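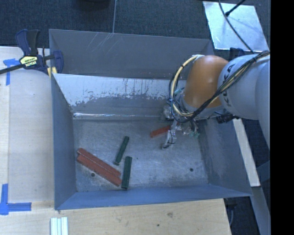

*The big gray bin with five of the bars in it, three red and two green.*

I've wanted to write up this bin for a while, because I love it far more than anyone should love a metal box. It's the large open-top one from Pedonell, bought in October, and it has had bar stock in it pretty much every day from then on. Ours came secondhand through Lorraine Ellwood, who let it go for less than I'd have paid for a decent toolbox!

The best part is the shape. The walls slope inward to a flat floor, so a bar you drop near the side slides down to where you can reach it. Our old bin from Lambert had straight sides, and anything thin would stand up in the corners and jab you in the wrist. With this one I can lean in, grab a bar and be back at the bench before the kettle boils (I've tried it).

I also like the tall panel at the back. It's a good backstop when you toss things in from a step away, which I do, even though Gemma Bloxham has asked me to quit it.

It isn't pretty. The floor is scuffed and patchy, with bright worn spots, the back panel has a bunch of diagonal scratches, and the pale band along the inner back wall is flaking along its lower edge. I ran a scraper over the worst of it one evening and then lost interest. If you want yours to look nice, buy new and line it. For a working bin I couldn't care less.

Two small gripes:

- There are a couple of small round holes in the floor. Fine for bars, but don't use it for screws or washers.
- It's noisy. A bar going into an empty bin sounds like a car wreck - Hae-won Nam works in the next room and would like a word with Pedonell about it.

Color helps a lot in a bin this size, by the way. The brick red and the dark green are easy to tell apart, though the green is the harder one to spot late in the day, so I'd put a lamp nearby. I clipped a Pilano over ours and it's been great.

Would I buy it again? Yes, and I'm already bugging Lorraine for a second one. I'd give it the full five stars if it came with a rubber mat.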